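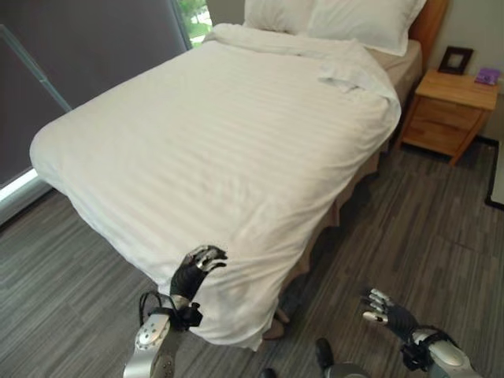
Rules of practice for bed-making sessions

Gosgate household set, README, January 2025

Scope

These rules apply to all sessions in which a two-armed robot arranges bedding in a furnished room. They cover room preparation, conduct during the session and the checks made before a recording is accepted. The Gosgate set holds 2759 recordings, of which 109 have been kept back for testing.

Room preparation

1. Bedside furniture stays in its normal place. Small personal items may remain on it, provided they carry no names or addresses.
2. Blinds are set before the session and are not moved until it ends.
3. The floor on the working side must be clear of cables and loose rugs.

Conduct

4. Fabric is to be gripped at the hem or edge. Pulling from the middle of a duvet is not permitted.
5. The free hand is kept away from the bed frame and headboard while the other is gripping.
6. No person may stand within reach of the arms – this includes the operator.
7. A session lasts no longer than eight minutes.

Acceptance

Each recording is reviewed by Drarkier against the Nishad checklist. Recordings scoring below 94 are returned with a written note and do not enter the set. Rule 5 was added in November and applies to all later sessions.

Requests for changes should be sent to the Viltix records office, quoting the rule number.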